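Sekero extends its range of emergency stop buttons
Press release
Friday, June 12, 2020

Sekero, the supplier of switches and control parts, today announced that its range of mushroom-head emergency stop pushbuttons has been widened and may now be ordered in full by workshops, schools and small manufacturers.
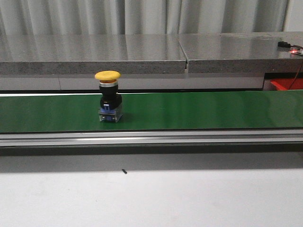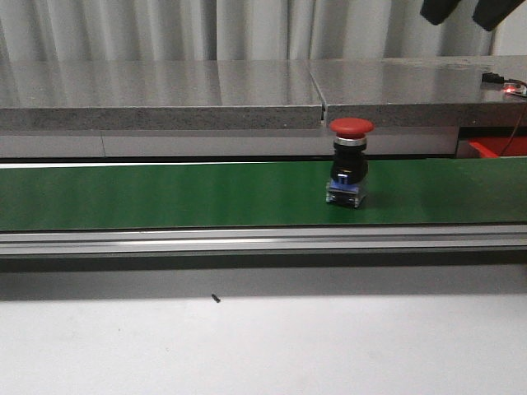

Emergency stop pushbuttons from the range, one with a yellow cap and one with a red cap.

The range has been prepared over the past year under the direction of Zuzanna Kozłowski, Head of Products. It replaces the earlier Ponen series, which was withdrawn from sale in April. Customers who hold stocks of Ponen buttons may continue to use them, and spare contact blocks will remain available on request.

"Our customers asked us for a button that is easy to find, easy to fit and easy to check," said Ms Kozłowski. "Many of them look after older machines with very little room in the panel. We have spent a good deal of time with them, and the new range follows what they told us."

Trials were carried out with Khurana, a packing firm at Clollard, where 40 buttons were fitted to the lines and left in daily use. Fitters at the site were asked to keep a written record of each inspection. Their comments led to changes in the printed instructions, which now set out the order of assembly on a single sheet.

Jarosław Walczak, Maintenance Manager at Khurana, welcomed the announcement. "The staff on both shifts were consulted before the trial began and again when it ended," he said. "We have decided to fit the buttons on our remaining lines during the summer shutdown."

Orders of up to 2000 pieces can be met from stock. Larger orders will be confirmed in writing by the sales office. Buttons are supplied singly or in boxes, and the cap colour should be stated when the order is placed. The full list of parts appears in the current catalogue under section 338.

Sekero reminds customers that emergency stop devices should be fitted and tested by a competent person, in line with the rules that apply to the machine concerned.

Press enquiries should be addressed to Lucyna Wilczyńska, Communications Office, Sekero. Technical questions may be sent to Tatsuya Amano at the same address.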